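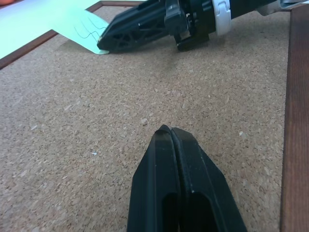

Incidencia 3102. Proyecto de asignatura Kistimia, manipulación con dos brazos. Se comunica al servicio de soporte del Laboratorio Ultov que, durante el ejercicio de fijación de notas adhesivas sobre tablero de corcho, una de las pinzas no atiende la orden de apertura al entrar en la zona de trabajo. El programa del grupo prevé que un brazo sujete la nota mientras el otro acude con la pinza abierta. En la posición de espera, la pinza más próxima sigue con los dos dedos juntos y las puntas a muy poca altura del corcho, mientras la del otro brazo apoya un dedo en el pico de la nota verde, o justo al lado, cerca de los trazos ondulados. El ejercicio no puede continuar desde ese punto y el operador debe detener la secuencia.

Datos de la solicitud
Solicitante: Abla Najjar, en representación del grupo de prácticas
Puesto: Citau
Módulo de control: Semaan, versión instalada por el laboratorio
Prioridad: media
Estado: en observación

Descripción del fallo
La anomalía es intermitente. Se presenta con mayor frecuencia cuando los dos brazos reciben consignas en el mismo ciclo. El módulo Semaan no emite aviso alguno y el registro da la orden por cumplida. El mismo programa, ejecutado con un solo brazo activo, concluye sin incidencias. El grupo declara no haber modificado los límites de fuerza ni la configuración de red del puesto.

Comprobaciones solicitadas por soporte

1. Reinicio completo del puesto, con retirada de alimentación de ambos brazos y nueva búsqueda de la posición de origen. Realizado. El fallo reaparece en la segunda ejecución.

2. Inspección mecánica de las pinzas con los brazos en reposo. Los dedos se desplazan a mano sin resistencia apreciable y los tornillos de fijación están apretados. Soporte descarta, por el momento, la sustitución de piezas.

3. Intercambio de los cables de las muñecas. Realizado. El fallo permanece en la misma pinza, por lo que no se considera atribuible al cableado.

4. Extracción del registro de consignas. Se remiten más de 4000 líneas correspondientes a la sesión de la tarde. En la línea 775 figura una orden de apertura seguida de inmediato por otra de cierre, ambas con idéntico identificador de destino. El grupo no había advertido la segunda orden.

5. Ejecución a velocidad reducida con los dos brazos sobre la nota. Se dispone el tablero en el centro de la mesa, la bandeja de chinchetas a la derecha y el recipiente transparente con las notas a la izquierda. Se ruega mantener esta disposición en todas las repeticiones, a fin de que los registros sean comparables.
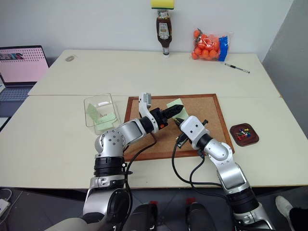
Respuesta del servicio de soporte
Examinado el registro, se observa que el programa del grupo utiliza una única cola de mensajes para las dos pinzas. Cuando ambas consignas llegan en el mismo ciclo, Semaan conserva la última recibida y la aplica al destino de la primera. El comportamiento está recogido en la guía interna del puesto Citau, apartado de uso simultáneo, si bien se reconoce que la redacción actual es poco clara y será revisada.

Se indica al grupo lo siguiente:

Declarar una cola independiente para cada pinza en el fichero de arranque.
Introducir una espera de 200 ms entre la orden de sujeción y la orden de apertura, mientras se valida el cambio anterior.
Comprobar la posición leída de los dedos antes de autorizar el descenso del brazo. La confirmación de la orden no equivale a la confirmación del movimiento.
Conservar una copia del programa original, que se adjuntará a la memoria de la asignatura.

Observaciones del grupo
Aplicada la espera, la secuencia se completó en todas las repeticiones de la tarde. Las colas independientes se encuentran pendientes de prueba, al requerir permisos de escritura en el fichero de arranque de los que el alumnado no dispone. Se solicita su concesión temporal para el puesto Citau.

Asimismo, Abla Najjar consulta si la espera puede mantenerse en la demostración final, dado que alarga el ejercicio y el tiempo forma parte de la calificación.

Resolución provisional
Se conceden los permisos de escritura hasta la entrega de agosto. La espera podrá mantenerse en la demostración, siempre que conste en la memoria. La cuestión relativa a la calificación no corresponde a este servicio y se traslada al profesorado responsable.

La incidencia permanecerá abierta hasta la recepción de un registro completo con las dos colas activas. El registro deberá enviarse en el formato original de Semaan, sin filtrar y con las marcas de tiempo de ambos brazos.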